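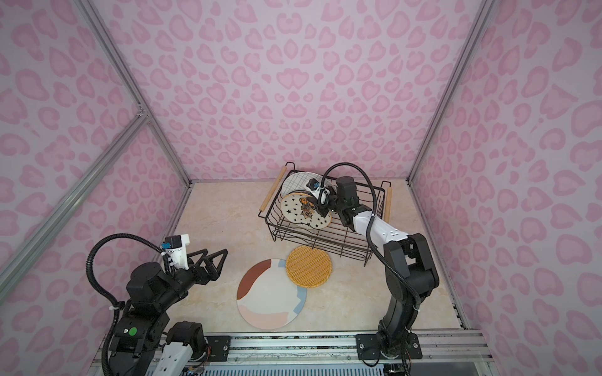
# Spots, stripes and a very large cupboard: an afternoon with Nhyira Korletey

*Words by Mansa Kpodo, 8 August 2021*

Nhyira Korletey has opened the fabric cupboard before I've got my coat off. It runs the whole length of her landing in Sirton, floor to ceiling, and it holds around 1,000 pieces of printed cloth, folded over cards and sorted by a system she calls "mostly by mood". I have been looking forward to this for months and I am not disappointed.

She has been drawing patterns for cloth since she left college, first for curtains, then for children's clothes, and now for whoever rings up. What she loves most, and will talk about until the tea goes cold, is animal print.

"People think it's one thing," she says, pulling out an armful. "They say leopard, and they mean anything with a blotch on it. But look at a real leopard's coat! The spots are little broken rings, rosettes, and they change all over the body. They're small on the face, they stretch out along the back, they go solid on the legs. So the minute you put them on flat cloth you've made something up. I find that so freeing."

She isn't a purist about colour either. Tan and black is handsome, she says, and she'll always have a coat in it, but she gets properly excited when the print wanders off. Pink leopard is a favourite, darker pink on pale, and if some of the spots drift into hearts then so much the better.

"Somebody sat and drew those," she says. "They had a kidney shape and they thought, well, if I pinch that bit in at the top, it's a heart. And then they had the good sense to leave some of them alone. If every single one is a heart you've got a Valentine's card."

I ask how she starts a new one, and she fetches a roll of lining paper and a brush with hardly any hair left on it. She paints spots by the yard, quickly, with the radio on. For Melora, the print she is best known for, she painted 200 of them over a wet weekend and kept 80.

"The ones you throw away are the ones where you were trying," she says. "You can see it. They look like somebody posing for a school photo."

Then comes the repeat, the part of the job she says she could teach for the rest of her life. A printed cloth is one block of drawing used over and over, and the skill lies in making the joins disappear. She pins a trial piece to the wall, goes downstairs, comes back up and looks at it from the top stair with her eyes half shut. If there's a line running through it, or a gap like a missing tooth, she'll see it then.

"My first ever leopard had a stripe in it," she says, laughing so much she has to put the brush down. "A great pale diagonal road, right across. I hadn't noticed it on the table. Buletti had already run up a sample length and hung it in the window, and my mum rang me from the pavement outside. She said, 'It's lovely, darling, is the zebra meant to be in there?'"

Buletti took it well, and she has drawn for them every year since. She has kept the sample, too. It lines the bottom drawer.

We move on to scale, and more cloth comes out. Small spots read as a texture from across a room, almost a plain. Big ones take charge. She'd put a big spot on a wall or a long curtain without a second thought, but she wouldn't cut it up for a child's collar, where you'd get half a rosette and a lot of background. For anyone sewing with a large print for the first time she has firm advice: buy more than the pattern tells you, lay the pieces out on the right side of the cloth so you can see what lands where, and keep a whole spot away from the exact middle of your chest.

"And wash it first," she adds. "I know. I don't want to either."

Does she ever tire of it? She looks at me as if I'd asked whether she was bored of toast.

"I did flowers for 8 years," she says. "I like flowers. But a flower has a top and a bottom, and somebody's always going to end up with it the wrong way round on a cushion. A spot doesn't mind. You can turn it, you can flip it, you can run it up a sleeve, and it's still having a nice time."

She is working on a snow leopard for November, in greys with one very odd green that she mixed by accident and hasn't been able to mix again. There's a jam jar of it on the windowsill with a strip of tape across the lid that says HANDS OFF. She let me hold it up to the light.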